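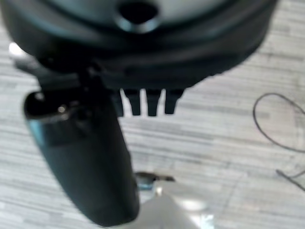 Close view of a robot gripper at the work surface, with a black cable lying beside it. Photo: Uvico

Uvico brings robot helpers to the Gidthorpe office building

GIDTHORPE, August – Uvico, a provider of building services, has started using robots for tidying work in the office building it looks after in Gidthorpe. The robots work in the break areas and the meeting rooms, where they handle small items on tables and check the seats between two bookings.

The program is called Landry and will run for 21 weeks. The Gidthorpe team has 48 employees, and all of them keep their position and their pay. What changes is the order of the day. Until now the first round began at 5 a.m. With Landry, the early round is given to the robots, and the staff begin at 7 a.m.

"Our people asked us one question many times: what will be left for me to do?" said Laurier Sutherland, head of operations at Uvico. "The answer is the work where you must decide something. A robot can go to a couch and reach with its hand to the cushions. 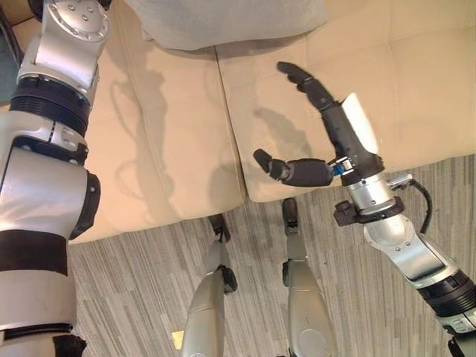 But if it finds there a key or a phone, it is still a colleague who must find the owner."

Two employees on each shift are trained as robot attendants. They prepare the rooms, follow the work and can stop a robot at any moment. The training is done in paid working hours – also for the night team – and it is open to everybody who wishes to join.

Uvico will discuss the results with the staff before it makes a decision for its second building, in Ellthorpe.

About Uvico
Uvico offers cleaning, reception and maintenance services for offices. The company has 2,109 employees.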